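Count the Second Grasp

Success rate is a poor way to report a two-arm pick-and-place policy, and most of us who report it know this. A trial ends, an operator looks at the plate, and the whole run becomes a one or a zero. At Clatthorpe we logged 1,783 trials that way before we went back to the joint recordings and scored them a second time. The second scoring changed which of our policies we would ship. I want to argue that it should be the default.

The method is simple. For each trial we record the number of gripper closures on an object, the arm that made each closure, and the time between the first closure and the final release. A closure that ends with the object leaving the fingers before the release command is a lost grasp. A closure followed by a second closure on the same object is a regrasp. None of this needs new hardware. Gripper position and motor current are already in the log at the control rate, and a threshold on both finds nearly all events. Operators check the rest by hand, a slow job that usually falls on Tuesday.

We compared 3 policies trained on the same demonstrations. Two of them had final success rates close enough that we had been treating them as equal. Under the regrasp count they were far apart. The Mekov policy mostly closed once and carried. The Villanueva policy closed, lost the object, chased it, and closed again, often with the other arm. Both put the item on the plate before the timeout, so both scored a one.

The common objection is that recovery is a good thing. A policy that drops a tomato and picks it up again has learned something useful, and a metric that penalizes it will push us back toward brittle open-loop behavior. I agree with the first half. Recovery should be reported, and reported separately. The trouble with a binary score is that it gives full credit for recovery without saying that recovery took place. A reader of the table can't tell whether the policy is precise or just persistent, and these two properties transfer differently. Persistence depends on the object staying in reach. Plastic fruit on a level floor with walls on three sides stays in reach almost indefinitely. Take away the walls and the Villanueva policy loses much of its advantage, while the Mekov policy barely moves.

A second objection is cost. Listik, our annotation tool, shows the closure events on a timeline and lets an operator accept or reject each one. A batch of 100 trials fits into an afternoon. Compared with the time spent resetting the workspace between trials, this is small. Groups that already store joint data could rescore old results without running a single new trial, and I would like to see that done before anyone collects another benchmark.

A third objection is better than the first two. Object-level events are ambiguous when there are duplicates. Our fruit task uses more than one tomato, and they are the same model. If one arm loses a tomato near another and closes again, the closure log alone doesn't say which was picked up. We resolve this from the fixed camera, and where the camera view is blocked by a forearm we mark the event as unresolved and leave it out of the regrasp count. Unresolved events should be published as their own column. Folding them into either category hides a weakness of the setup.

The layout matters here. With both grippers reaching in low over the floor, the space between them is shared, and either arm may be the sensible one to use.
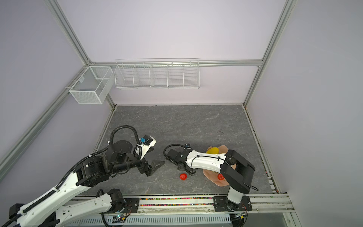
What the shared zone does to the numbers

A tomato lying between the grippers is the case where arm assignment carries the most information. A single-arm policy has no decision to make. A two-arm policy has to choose, and a late change of choice shows up as a stall: both arms approach, both slow down, one withdraws. The binary score doesn't register a stall at all unless it runs into the timeout. In our logs stalls were frequent enough to change the ranking on time per item, and they clustered in the shared zone.

I would therefore report four values per policy: final success, first-closure success, regrasps per item, and unresolved events. Time per item can go in an appendix, as it depends heavily on controller speed limits that differ between labs. First-closure success is the one I would read first. It is harder to inflate with a generous timeout, and in our data it was the better predictor of how a policy behaved after the plate was moved.

There are limits to the argument. Threshold detection works on rigid objects. On cloth or bags the current signal is too weak, and I have no good replacement. Tasks with deliberate regrasping, such as reorienting a tool, need a different baseline count before extra closures mean anything. Our results also come from one workspace geometry, and the shared zone would shrink if the arm bases were set farther apart. We have the rails to try that and plan to run it in November, with the same 3 policies and no retraining.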